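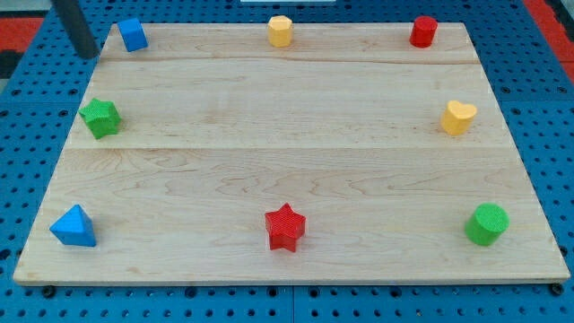
Stivex tabletop set: eight colored blocks on the wooden task board.

Stivex Tabletop Manipulation Set
Hinville Laboratory Equipment

Overview
The Stivex set is a tabletop environment for research on language-directed pushing and block arrangement. It was developed at the Hinville robotics laboratory for the Yen study, in which a single policy was trained to carry out short written instructions such as "move the red star next to the green cylinder." The set is supplied to other laboratories that wish to repeat the study or extend it.

Blocks
Each set contains two blocks in each of four colors:
Blue: rectangular block, triangular block
Yellow: hexagon, heart
Red: star, cylinder
Green: star, cylinder

Stars and cylinders appear in both red and green. An instruction that names only the shape is therefore ambiguous, and the policy must use color and shape together.

Starting layout
Trials in the Yen study begin with the blocks spaced around the perimeter of the board and the center clear. Operators may use other layouts for training data. Evaluation results should be reported from the perimeter layout if they are to be compared with the published figures.

Reference data
Demonstrations: 2,624
Held-out evaluation trials: 261
Distinct instructions: 48
Policies compared: 2

Both policies received the same demonstrations. The second was also trained on relabeled segments, in which longer recordings were divided and each part given its own instruction. It completed more of the held-out trials than the first. Most remaining failures occurred when a block had to be pushed between two others.

Software
Caltalum, the logging package used in the study, is included. The September release adds export of trial records as plain text.

Ordering
Sets are built to order. Replacement blocks are sold singly or by color pair. Requests should state the mounting surface to be used.

Page last revised November 10, 2021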